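Sep 10, 2020

So I finally got my hands on both sets of grippers at once, and I have opinions! If you read my rambling post back in June you know I was stuck on the older Dilley pair, which I liked fine until I tried to do anything fiddly with them. Shadi Akl kept telling me to try the Cinasus ones with the camera built in, and I kept putting it off (they cost 900 for the pair, and I'm cheap). Then Zewditu Kumsa offered to lend me hers for a few weeks and I ran out of excuses.

First thing I did was just squeeze them. A lot. In the kitchen, on the couch, walking down the hall. The spring is so much softer than on my old ones, and after 70 squeezes my thumb was still happy, which I can't say for the Dilleys.

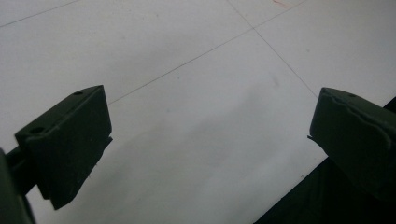
Fingers are where I get picky, so bear with me. A gripper can have the nicest camera in the world and if the pads are wrong you're going to hate it by lunchtime. I like a blocky pad with a flat face, and I like seeing both of them in the camera view when they're open, with a good clear gap in between, so I can tell what I'm about to grab. These dark green ones give me that, even over plain floor tile. The edges are a bit rough, with little notches along the bottom of the left one, and I keep thinking I should take some fine sandpaper to them. Zewditu says leave them alone. They're her grippers, so I'm leaving them alone!

Anyway, on to the real test, which for me is always kitchen stuff. Blocks and foam cubes are too easy and I get bored. I want glass, I want shiny metal, I want things that roll away from you. My plan was 184 grabs split between the two hands, with a little notebook for the misses, and I got most of the way there before my handwriting gave up.

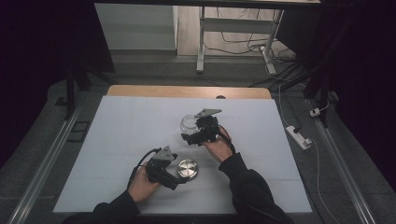
The left hand is my weak one, and I expected it to drag the whole thing down. It did at first. I was coming in too steep and poking at things instead of closing on them. Gemechu Tekleab watched me for a while and told me to slow down and drop my elbow, and oh my gosh, what a difference. I wish I'd asked him back in June. My one real gripe is the cable, because I'm forever fussing over where it's going to go when I turn my wrist.

Then there's shiny metal. I knew it would be a pain for the camera, but wow, the glare! I'd love to try a dimmer lamp next time and see if it helps.
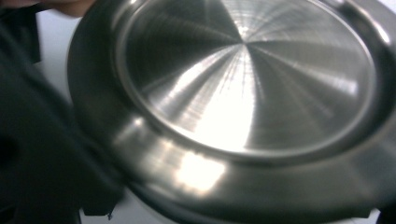 Brushed steel, up close from the gripper camera.

I'm giving the Cinasus pair an 8 out of 10 so far. The Dilleys are going in the drawer for now, but I'm not selling them yet (Ayana Tamiru has already asked, hi Ayana). More once I've finished my list!

Recent Posts
My June gripper ramble
Cable clips I have tried and lost
Which controller for a small arm?
A day at Fultholm with Etenesh Jemal
Cleaning camera lenses without crying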